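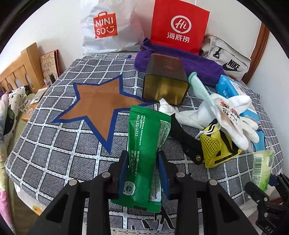

What is the Droltine open day?
An afternoon at the Plillville workshop during which visitors can watch household objects being handled with two-finger hand-held grippers, try the grippers themselves and put questions to the staff who work with them. The next one is on September 23, 2025.

Does it cost anything to attend?
No. Entry is free, but a place must be booked through the form on the Visits page. Each session takes 30 people. When a session is full the form closes and a waiting list opens in its place.

How long does a session run?
The program is in four parts: a short introduction, a demonstration at the bed, a hands-on period, and questions. Visitors may leave between parts. Re-entry during the demonstration is not possible as the doors are kept shut for sound recording.

Will I see a robot operating on its own?
Not at this open day. The grippers on show are held and moved by a person. The operator supplies the arm motion and the jaw opening, and the recordings are used afterwards to train a robot arm on the same tasks. A separate day with the arm running is planned for October and will be listed on the Visits page once the floor plan has been approved.

Why use a hand-held gripper and not a glove or a joystick?
The jaws are the same shape as the jaws on the arm, so whatever the operator can grasp, the arm has a reasonable chance of grasping. A human hand inside a glove does things a pair of parallel fingers cannot. Joystick control was tried in an earlier program and was slow on cloth.

What sort of objects are used?
Ordinary ones. The list changes between sessions and leans towards things that are awkward for two fingers: limp netting, gloves, soft packs, foil packets, drawstring pouches. Rigid items such as books and small boxes are mixed in.

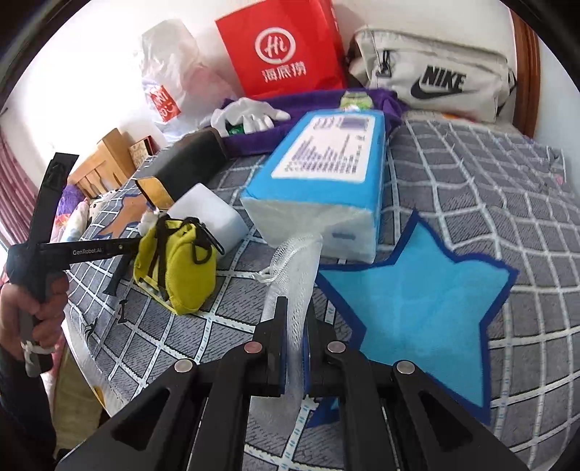 Mesh bag held in the jaws in front of the tissue pack.

Why is the work done on a bed?
A mattress gives under load. On a rigid bench the operator can press the fingertips against the surface and slide them under an object. On bedding the same motion pushes a fold of fabric into the jaws along with the object. Patterned covers are also kept in use, as a plain grey sheet makes the vision side easier than it would be in a home.

What is the most difficult item for a first-time user?
Netting, in our experience. It has very little thickness, and the jaws can close on one layer while the rest of the bag stays where it is. We suggest gripping near the middle or at a gathered end, lifting slowly, and checking what else has come up before moving sideways.

Can I try a gripper?
Yes, in the hands-on period. Turns are nine minutes each, in the order people signed in. There is a right-hand and a left-hand station. Please tell us on the booking form if you would like to use both grippers together, as this needs a clear space on either side of the operator.

Is any experience required?
No. The opening of the jaws follows the squeeze of the hand. Most visitors can pick up a box at the first attempt and need several attempts for a glove.

What happens to the recordings made by visitors?
They are deleted at the end of the day unless you sign the release at the desk. Signed recordings are checked for faces and voices and then added to the Weerasinghe set, which holds 700 sessions at present. You may withdraw a signed recording by writing to the address on your copy of the release.

Do the grippers damage the objects?
Seldom. Paperback covers crease and foil packets can split at the crimp if they are held by the end. For books we ask operators to grip across the spine, with both pads flat against the covers, and to keep the lift vertical.

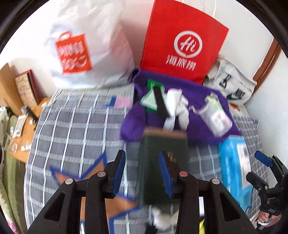
Book lift: dark green volume clamped between the blue pads.

Can I bring my own object?
Yes, one per person, provided it is clean, dry, unbreakable and under the size of a shoebox. Liquids, batteries and food are not accepted. Staff may decline an item without giving a reason.

May I take photographs?
Still photographs are permitted throughout. Video is permitted in the hands-on period only. Please do not use flash near the bed - it upsets the exposure on the recordings.

Is the workshop accessible?
The entrance on the Vendau Lane side is level and the demonstration can be viewed seated. The bed is at standard height. If you need the gripper at a lower working position, note it on the form and we will set up a second surface.

Are children allowed?
From the age of nine, with an adult. The handle is sized for adult hands and younger visitors have trouble reaching the squeeze lever.

Where do I park?
There is metered parking on the street and a small lot at the rear of the building. The lot is shared with the neighbouring tire centre, so please use only the bays marked Droltine.

I have a question that is not listed.
Use the contact form and choose "Open day" as the subject.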